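Bonent hand-held gripper pair: two months of upkeep

We bought the Bonent set in January to replace our old Zidier pair. Two grippers, a camera on each, marker blocks that clip to the base of the fingers, and a packet of spare pads. This review is mainly about looking after it, as the spec sheet covers the rest. 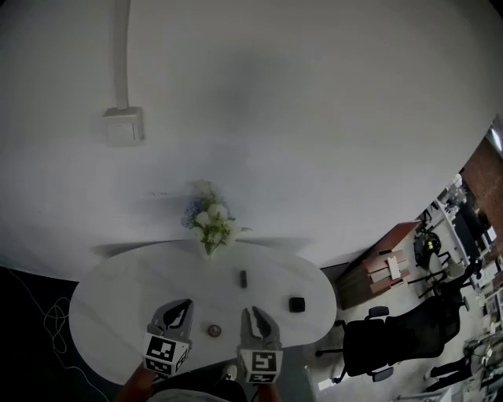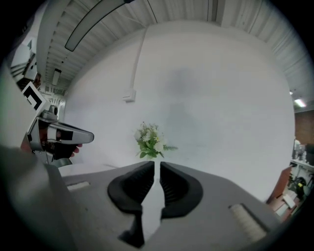
The vase and flowers at the oval table, head view first, then the view from one gripper.

Setup took me a morning. The fingers go on with 4 small screws each and the manual is clear about the order. The camera mount is less clear. It will go on backwards if you let it, and you won't notice until you look at the footage. Mark the correct side with a paint pen.

Calibration is done with the jaws fully open, then fully closed. I repeat it after any pad change and it takes roughly 8 minutes for the pair. The software (Chambi, bundled for a year) saves the old values, so a bad run is easy to undo.

The black ribbed pads are the best part. They hold a narrow vase well without squeezing hard, and they wipe clean with a damp cloth. Don't use solvent on them. Ours went tacky after one go with it and had to be replaced. Bonent quotes 2000 closes per set and we got a bit more than that before the ribs started to wear down.

The marker blocks are the weak point. The printed faces scuff at the corners, and once a corner goes grey the tracking starts to jump. Hsin-yi Fang, who does most of our recording, now covers them with matte tape – gloss tape throws glare under ceiling lights. A Grurent label printer makes decent replacements if you keep the colour setting on pure black.

Other small gripes: the trigger spring squeaks until it gets a drop of silicone oil, the carry case has no slot for spare fingers, and the hex key supplied is soft. Buy a better one.

Parts came in four days both times I ordered. I'd buy the set again at the same price, with a second packet of pads.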